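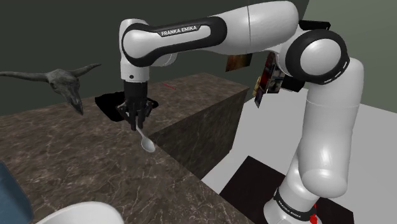 Unit 3: Gathering Demonstrations in Simulation
Instructor: Inese Jankauskaitė
Robot Learning, February session

Welcome to the fun part of the course! So far we have talked about policies as if the data simply existed. In this unit you make the data yourselves, and I think it will change how you read every paper on the reading list.

The task is called Barros. The arm has to pick up a spoon from a kitchen counter and put it in a bowl. It sounds tiny, and it is a wonderful teacher. A spoon is thin, it lies flat, and a good grasp depends a lot on which way the handle points. You will drive the arm through the Gevness teleoperation client and save episodes to Plutden, our class store.

What goes into one episode
Camera images from every view, joint positions, gripper opening, your commands, and the task sentence ("put the spoon in the bowl"). All of it shares one clock. If the clocks drift, the learner sees a closed gripper paired with an image of an open one, and it will happily learn that.

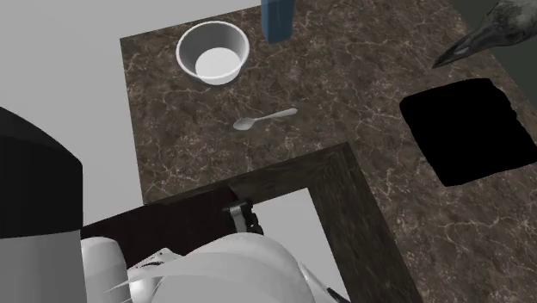

Figure 3.1. Counter view: bowl, spoon and part of the arm.

Look at Figure 3.1 and plan a grasp before you touch the controls. The handle runs diagonally, so which wrist angle would you choose? Now imagine the spoon turned a quarter of the way around. Your plan probably changes, and your data set needs both cases.

Vary the start
The reset script moves the spoon and the bowl within limits you set in the config. Please do widen those limits! In last year's class, one team recorded 400 episodes with the spoon in nearly the same pose and got a policy that failed as soon as we shifted it. Another team had 200 episodes with well-spread starts and did much better.

Keep or discard?
Keep an episode if the spoon ends up in the bowl and the gripper has let go. A slow grasp or a second try is fine, and recoveries are great to have. Discard it if the client froze or you stopped for a long pause to think. Save failed attempts under the "fail" tag; we need them in Unit 4.

For the lab
Work in teams of 3. Each team records 200 episodes and swaps drivers often, as people have surprisingly different habits at the controls. Run the Dokau checker before you upload. It flags missing views and any episode longer than 1000 steps.

Bring one episode you found puzzling to the next meeting and be ready to replay it for the group.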